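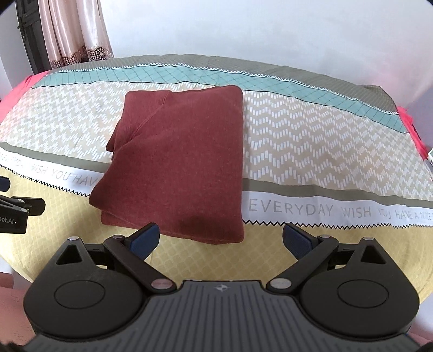 Figure 2. Folding on a bed, wrist view, one of the two hand-held grippers nearest the lens.

3.2 Collecting the folding set

All garment demos in Hulley were recorded in homes, on whatever surface the person normally folds on. Mostly beds. We started on tables in the Stestley lab and dropped that in May, the policy trained on table data lost the garment edge as soon as the backdrop had a print on it. Bedding is the hard part. In Figure 2 the maroon sweater is plain, but the sheet under it has zigzag bands, dashes and printed lettering ("EVERYDAY WISH"), all of it bent by the wide lens, and an edge detector fires on nearly everything except the knit. We kept scenes like this in. No masking, no plain cloth put down first.

Final count 642 demos from 89 homes. Collectors worked with a gripper in each hand, one garment at a time, and were told to start from any pose they liked. Knitwear, T-shirts, towels, a few trousers. Thick knits got thier own tag becuase the fingers close on a stack very differently than on a single layer. Grasp width logged at every step, both hands.

Two rejection rules. Tracking lost for more than a second, demo out. Garment fully hidden by the fingers at the moment of grasp in both wrist views, also out. The second rule hurt us more than expected, small towels mainly. Of 1,682 raw recordings the rest failed one or the other or were stopped early by the collector.

Labels: start, first grasp, each fold, release. Done by hand in the Grovholm tool, second pass by a different annotator. Disagreements on "release" were common with sweaters, the knit clings to the pad a little and the two annotators picked different frames. We took the later one.

For the Pappas baseline we used the same split, 481 demos for training and the remainder held out by home, so no bedsheet seen in training shows up at test time. Results in Section 4.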